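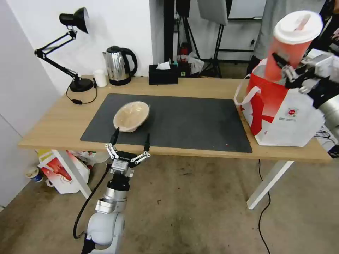 1/ The Vornano Centre for Applied Handling has published its equipment plan for the coming financial year. This thread sets out the main points for partner departments and suppliers. Comments are invited until 29th May.

2/ The plan covers two-arm workstations for tabletop tasks: clearing a desk, packing a bag, setting out cups and bowls. Heavier lifting falls under the Ulmont site budget and is not considered here.

3/ We propose to buy 6 workstations in the first round. A larger order was considered and set aside. Staff must be trained on each station before it enters regular use, and our present training capacity would not support more.

4/ Grippers are budgeted separately from arms. Finger pads are treated as consumables, and 200 replacement sets have been entered for the year. Departments should no longer charge pads to their own small-purchases line.

5/ Parallel grippers with two fingers remain our standard. In the work we plan for, the same gripper may be asked to hold a tall plastic cup with a lid and then to approach a shallow bowl. Suppliers who offer a different type should state which everyday items it has been tested with.

6/ Cables have been given a budget line of their own. In previous years they were included under "sundries", which led to late orders and to lengths that did not suit the furniture. Quotations should list power and signal cables by length, together with clips, sleeves and floor covers.

7/ Furniture: plain desks with a large dark mat are sufficient. Mr Gil-soo Hyun, who leads procurement, has asked that no department order specialist benches without his written agreement.

8/ Household items are also to be costed. Desk lamps, kettles, tissue boxes, cups and paper bags are inexpensive one by one, but they wear out or go missing. Each station will receive a yearly allowance for them, to be claimed through the Shin purchasing system under code 651.

9/ Staffing: every station is planned with one trained person in attendance while the arms are powered. This cost appears in the personnel section of the plan and should not be deducted from equipment funds.

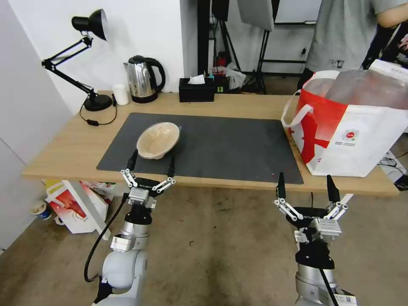 10/ Floor space and power. Each department is asked to submit a simple sketch showing the desk, the position of both arms, the light stands and the nearest sockets. Sketches from the Flulton building have been received. Those from Ulmont are outstanding.

11/ Quotations must show delivery, installation, training and the second-year service charge as separate amounts. Bundled prices will be returned to the supplier for correction. In the last round, 19 quotations had to be sent back on this point.

12/ Leasing has not been ruled out. Dr Dae-han Son is preparing a comparison of leasing and purchase over the expected life of the arms, and it will be circulated to heads of department before orders are placed.

13/ Delivery is planned for September. Departments unable to receive equipment in that month should inform the procurement office in writing, giving the earliest date on which their room will be available.

14/ The full plan and the costing sheet may be requested from the procurement office at Vornano. Questions posted in reply to this thread will be answered during office hours.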